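How to wash a cotton tablecloth and keep the colors

A cotton tablecloth with strong colors can lose them after a few washes. My method is simple and it needs only what you have in the kitchen.

Before the first wash, test the color. Put a wet white cloth on one corner and press for 2 minutes. If the cloth takes color, wash the tablecloth alone.

Shake out the crumbs outside. For grease, rub in a little dish soap with your finger and leave it for 17 minutes - I use the oven timer. Candle wax must be hard before you scrape it, so put the tablecloth in the freezer first.

Wash in cold water, inside out if it has a lining, on the gentle program. Do not use bleach, also not the "color safe" one. 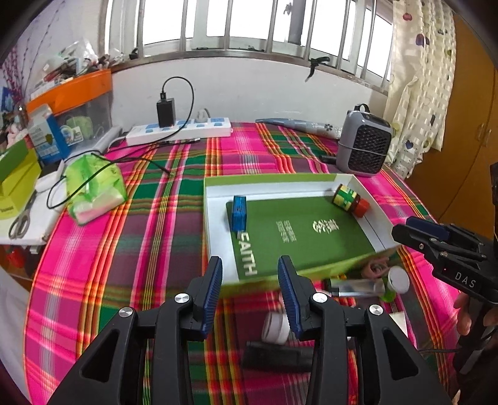 Dry it in the shade, because sun makes stripes pale on one side only. Iron while it is still a little damp, from the middle to the edges. My neighbor Viera rolls hers on a cardboard tube after ironing, and I started to do the same - no fold lines at all.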